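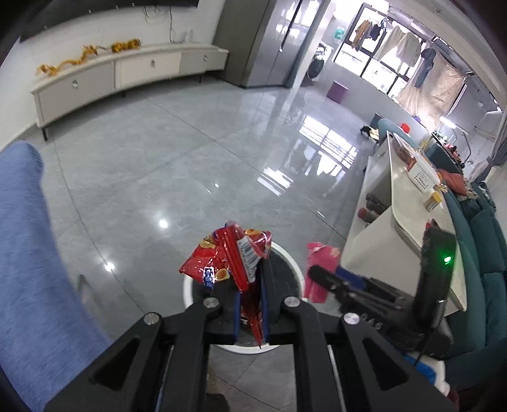 Reading time: 3 min

Packaging and Household Waste, Handout 4
Stela Radu

Sorting at the point of disposal

This handout covers flexible snack packaging between the moment it is emptied and the moment it enters a bin. Rigid containers were covered in Handout 3.

1. Material

A typical snack wrapper is a laminate: a printed outer film, a barrier layer (often a very thin coating of aluminum) and an inner layer that can be heat-sealed. The layers are bonded and cannot be separated by hand. For this reason most such wrappers go into general waste, unless a local program accepts flexible film.

The wrapper over the bin at the start of this handout is red and shiny. Shine alone does not identify a metallized film — glossy inks and varnishes give much the same look.

2. Shape and volume

A crumpled wrapper takes up far more space than its mass suggests. Laminates spring back after being squeezed, so a small round bin fills by volume long before it fills by weight. Folding lengthwise and tying a single knot holds the shape better than crushing.

3. Placement

Drop the wrapper from directly over the opening. Light film drifts when released from a height or from the side, and packets end up on the floor next to the bin. On smooth tile they slide easily; pick them up before sweeping, as a broom tends to push them along.

4. Worksheet

Nirnside bin audit, March: 266 items logged, all flexible packaging. Use the Plomar density table for the calculation.

a) Estimate the loose volume of the items.
b) Repeat for knotted wrappers.
c) Scale both results to 2,000 items and state your assumptions.

Show units at every step. Worksheets are due 31/10/2022.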